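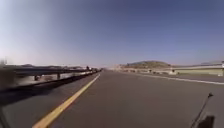 Equipment planning for vehicle-mounted road survey robots

Print this article | E-mail this article

A road survey robot is a machine that travels along a highway, either on its own wheels or fixed to a carrier vehicle, and records the condition of pavement, painted lines and roadside barriers. Equipment planning is the work of deciding which machine to buy or rent, what must be bought with it, and how the cost is spread over its working life. The subject matters mostly to county road offices and small contractors, who often buy one unit and keep it for many years.

Defining the route

Most plans begin with the roads to be covered. The Flurkside road district, often cited in planning courses, based its first purchase on 83 miles of divided highway and left its gravel roads out entirely. Straight, open desert road makes light demands on steering and obstacle handling but heavy ones on sensors, which face glare, dust and long hours of direct sun. Low sun also lays the shadow of a guardrail across the shoulder, and cracks inside that band are easily missed. A buyer should ask for sample recordings made in such conditions and at the speed the machine will be used. Recordings made at walking pace say little about blur at highway speed.

Cost categories

The purchase price is usually the largest single item, but it is a poor guide to the total. Mohandas Annamalai, in a planning handbook used by several districts, divides the budget into purchase, fitting, operation and replacement. Fitting covers mounts, power supply, antennas and cabling. Operation covers operator wages, data storage, calibration and insurance. Replacement covers parts that wear out before the machine does, mainly tires, batteries and lens covers.

Storage is the item most often set too low. The Brevholm unit, a mid-size model, fills about 945 gigabytes in a full day of recording at its highest setting. Many owners lower the setting after the first season, and a plan that allows for this from the start can use a smaller storage system.
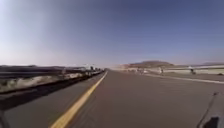
Is it cheaper to rent than to buy?

Renting is cheaper for an owner who surveys once a year. Under the method in Annamalai's handbook, the break-even point falls at 13 survey weeks per year, counting transport and calibration on both sides. Below that figure the rented machine costs less. The result shifts if the rental firm charges for idle days caused by weather, so the contract should be read for this.

Lanes, shoulders and other road users

The layout of the road affects what must be bought. A single forward view may be enough for the travel lane and its edge lines. Recording a wall or guardrail in useful detail usually calls for a side sensor, and covering both sides in one pass calls for two of them. Where shoulders may be used by cyclists or people on foot, the budget should include warning lights and, in many places, an escort vehicle.

Timing of purchase

Delivery times are long for most models. Districts with a budget year starting in October commonly place orders in that month and use the winter for fitting and training. Kurup, a supplier of mounts and antennas, sells fitting kits separately from the machine, and these may be ordered later. The Skikier carrier frame accepts most kits but needs an adapter for older ones.

Service life

A planning life of seven years is common. Sensors are often replaced once in that time, and the resale value of the original set is normally entered as zero.

Last revised June 16, 2020

Related articles
Calibration of pavement sensors
Guardrail inspection methods
Lane marking surveys
Leasing of public works equipment
Data storage for field recording

Print this article | E-mail this article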